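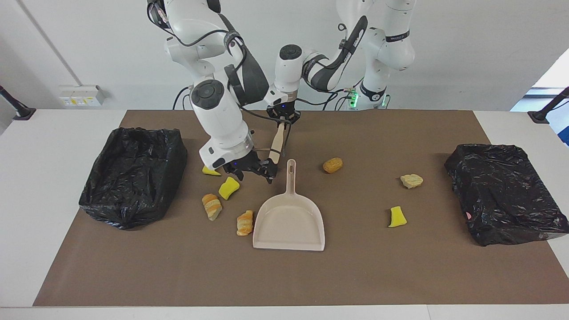

Sweeping cell, Trevurov workshop: dustpan, brush and test debris on the mat.

Progress report, maintenance and setup of the two-arm sweeping cell
Prepared by Raluca Surdu for the Bolora equipment fund
Period ending May

1. Status
The cell has logged 391 hours since the last report, against a planned 700 for the grant year. Three stoppages were recorded. Two came from the right wrist cable, which was rubbing at the elbow on deep reaches. The third was a gripper fault on the left arm, traced to a worn connector and fixed with a part from Prarkent.

2. Work completed
Cables on both arms were rerouted with more slack at the elbow and retied. The right arm was rehomed afterward and its joint offsets saved under a new file name – the old file is kept for comparison. Finger pads on both grippers were replaced. The brush handle turned in the old pads under load, so the new pads are softer and the closing force on the left gripper was raised one step.

The table clamps were checked for torque and the left one retightened. The mat was lined up again with the table edge, and the dustpan start position was taught again from that edge. Bin liners are now changed at the start of each shift.

3. Test routine
The acceptance run uses sponge pieces and bread. Bread sheds crumbs, and crumbs under the mat shift its height enough to spoil the brush contact. The mat is now lifted and wiped at 7:30 a.m. before the first run.

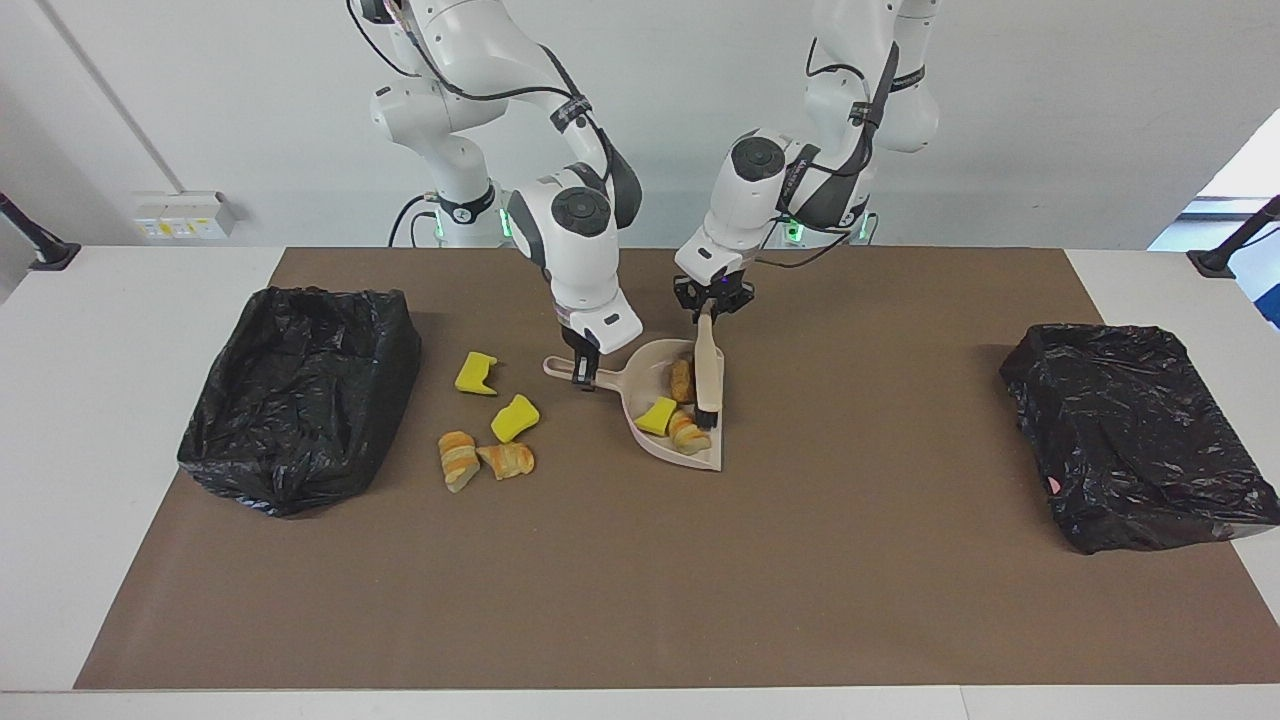

How often do the finger pads need to be replaced?
Every 1,000 grasp cycles, or sooner if the brush handle slips during the morning check.

4. Open items
The left elbow has a slight noise at low speed. Pascu has the recording and will advise whether the joint needs to be opened. Until then the arm runs at reduced speed on the return stroke. Spare wrist cables are on order, delivery not confirmed.

5. Spending
Pads, connector and cable ties were charged to the consumables line. The wrist cables will fall in the next period. No change to the total is requested.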